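4.2 The bed as a folding surface

Edeltraud Wallner
August

Print this section | E-mail this section

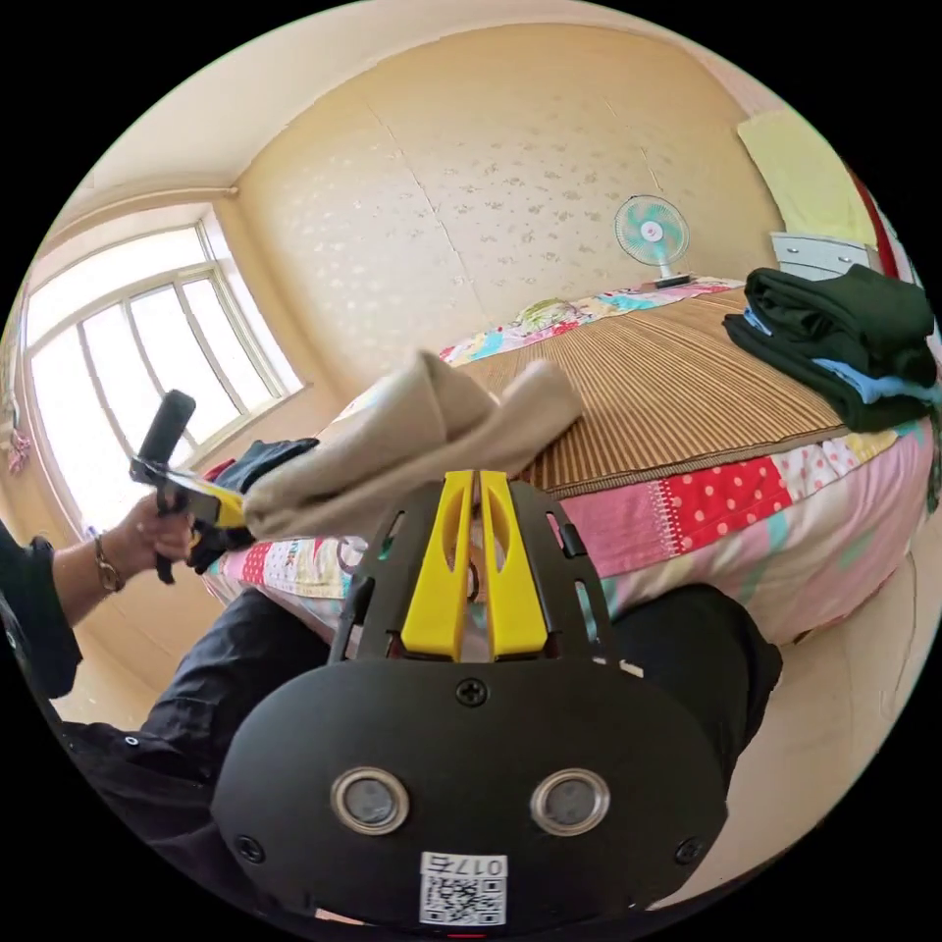 Figure 4. Folding at the bed. A stack of folded clothes rests on a striped woven mat laid over a patchwork quilt; the chest of drawers stands against the back wall.

A bed is the worst table in the house and the only one big enough, Omov wrote in reply to our first draft, and added that any study of laundry which began at the ironing board had been designed by people who owned one and had somewhere to put it. We have kept the remark because the diaries bear it out. Of the 617 folding sessions recorded by households in Flenonport, 68 percent took place on a bed. The kitchen table came a distant second. The ironing board, where there was one, was mostly used to hold things that were waiting to be ironed, a task at which it performed very well.

The literature has been slow to notice this. Household manuals assume a flat, firm, waist-high surface, cleared in advance, and give their folding diagrams accordingly. A mattress is none of these. It gives under the hand and slopes toward whoever sits on it, and it is usually covered by something with a pattern busy enough to swallow a sock. The quilt in Figure 4 has pink panels, floral panels, and red and white polka dots in both possible arrangements, and a dark garment can at least be found on it. Several diarists reported losing light-colored items on light-colored bedding for a whole evening, and one slept on a pillowcase she had already written off.

The woven mat deserves more attention than we first gave it. Our coding sheet had a box for "bedding" and nothing finer, so mats, blankets, and spreads all went into it together until a second pass through the diaries pulled them apart. Households that folded on a mat described smoothing a shirt in one or two strokes. Those that folded straight onto a quilt described more strokes and used stronger language. We do not claim that anyone puts down a mat for the sake of the laundry. A mat is there for sleeping on in warm weather, and the laundry takes advantage.

Stacking followed habits that were firm within a household and hard to defend outside it. Lüthi's older scheme sorts stacks by owner, by garment type, or by destination drawer. We found all three, along with a fourth that we call sorting by arrival, in which each item goes on top of the last one folded. The stack in Figure 4, with a light blue garment between dark ones, would fit more than one of these headings, and we have not forced it into any. Diarists asked to explain a mixed stack generally offered a principle, and in 11 cases offered a different principle when asked again.

Distance to storage mattered less than we expected. We had supposed that a chest of drawers in the same room would shorten the time a stack spent on the bed. It did so by roughly 12 minutes, a figure we checked twice out of disappointment. What moved the stack was bedtime. Among those who folded in the evening, clothes were put away when the bed was needed, or else were shifted to a chair, where our method loses sight of them. The Trulley, a slim wheeled rack that we lent to a few households to carry folded clothes from bed to drawer, was returned with thanks. Two of them had been using it for houseplants.

Cloths and other small pieces gave the most trouble in coding. They tend to end up at the margins of the bed, folded once and then crumpled again, or draped over the side, and the diaries rarely say whether such a piece is finished, waiting, or simply forgotten. We coded them as "pending." The term was disputed by the diarists, most of whom considered them done.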